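Quick note before you dive in: I've tidied this file up for the 2 May 2026 version, so if you grabbed an older copy the folder names won't match any more. Sorry! The pictures themselves are the same ones.

# Pletbridge Tableware

A set of 2,678 pictures of brightly coloured dishes on a table. Plates, bowls and cups, mostly, with the odd ball thrown in for good measure. I put it together because I wanted something cheerful and simple to sort, stack and name colours with, and everything I could find was either white china or so cluttered that you couldn't tell where one dish stopped and the next began.

The dishes are what I care about here, so most of this README is about them.

## What's on the table

Always the same dark green cloth. I tried a patterned one early on (small leaves, very pretty) and it was a mistake, the lime-green pieces more or less vanished into it. Plain dark green turned out to suit nearly every colour I own, and it hides crumbs.

The colours you'll meet most are:

- purple, with a paler lavender inside
- blue, in more than one shade (see the grumble further down)
- lime green
- orange
- red and red-orange

I call the two kinds of session "spread" and "stack". In a spread session everything gets its own patch of cloth and nothing is piled up. They're the easy ones, and I'd start there if you only want to try out some colour names.

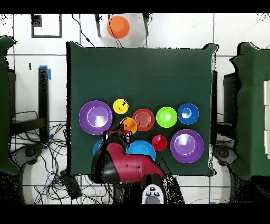

*Spread session: purple plates, a lime-green bowl, a small red cup and a yellow ball with black markings, all on the green cloth.*

The balls are a bit of an afterthought, I'll admit. I like them because they're round from every side and a bowl isn't, so they make you think about what "round" means in a label. They do roll. Please don't assume a ball is on the table just because it turns up in a picture: the label file has an `on_table` column for exactly this, and things on the floor get a `no`.

Stack sessions are more fun and a good deal more annoying to label! Cups go on cups, bowls go on cups, and sometimes you get a wide thing sitting on a narrow thing in a way that would make my gran wince. I kept these in a separate folder, so you can leave them out if you just want the tidy stuff.
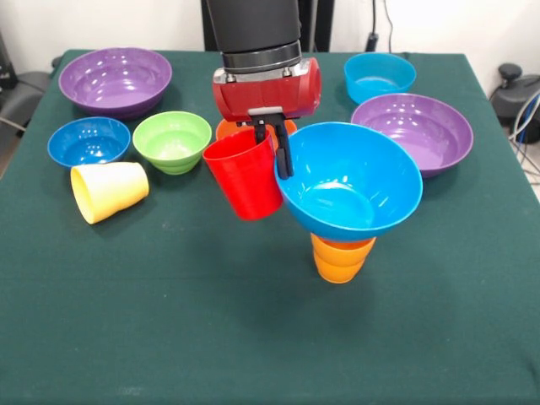
*Stack session: large blue bowl up on two orange cups, with a red cup held next to it.*

For anything stacked, the label goes from the bottom up. So that last one has the two orange cups first and then the blue bowl, joined with a `>`:

```
cup_orange > cup_orange > bowl_blue_large
```

The red cup gets its own line, as it isn't part of the pile. If something is being held, it's `held` in the `state` column, whatever it happens to be touching or nearly touching.

## Folders

```
tableware/
 spread/
 stack/
 labels/
 objects.csv
 piles.csv
 notes.md
```

`objects.csv` has one line per dish per picture. `piles.csv` is only for the stack folder. `notes.md` is me muttering to myself, but there are a few corrections in there worth a skim.

## Columns in objects.csv

| column | what goes in it |
|---|---|
| `picture` | file name, no folder |
| `kind` | plate, bowl, cup, ball, dish |
| `colour` | my colour word, lower case |
| `size` | small, medium, large, or blank |
| `state` | resting, stacked, held |
| `on_table` | yes or no |
| `hidden` | none, partly, mostly |

`dish` is the one I use when there's only a sliver showing and I can't say whether it's a plate or a bowl. I used to guess. Then I went back over the February pictures and found I'd guessed differently for the same bit of blue rim, depending on how much tea I'd had, so now it's just `dish` and I sleep better.

`size` is by eye, compared with the other things in the same picture. It isn't in centimetres and it won't become centimetres.

## Things that will trip you up

**Blues.** There's a light blue, a bright blue and a deeper royal blue, and under the overhead light they can drift towards each other. In `objects.csv` they're all plain `blue` unless I was sure. If you need the shades kept apart, you'll want to check them yourself.

**Orange and red-orange.** Same trouble. The red-orange plate has fine rings on it, which helps when you can see them.

**Shine.** Shiny dishes get white patches on them. I've not marked these. Someone trying the set with Tian told me the patches were being picked out as little white saucers, which made me laugh, but it's a real problem and I haven't got a fix.

**Plate or bowl?** A wide shallow bowl and a plate with a raised rim are very nearly the same thing. My rule is that if I'd put soup in it, it's a bowl. You're free to disagree, and if you merge the two kinds most of the set still works nicely.

## Suggested split

I keep back 300 pictures for testing and leave the rest alone. The list is at the bottom of `notes.md`. Please split by session if you make your own, as pictures from one session look very alike.

## Still to do

- 45 pictures in `stack/` have no line in `piles.csv` yet
- 13 have a colour I've put down as `unsure`
- export for Traka (the Vakeo one works, just slowly)
- more cups, if I can find some that aren't orange

Corrections are very welcome, just send me the picture name and what you think it should say.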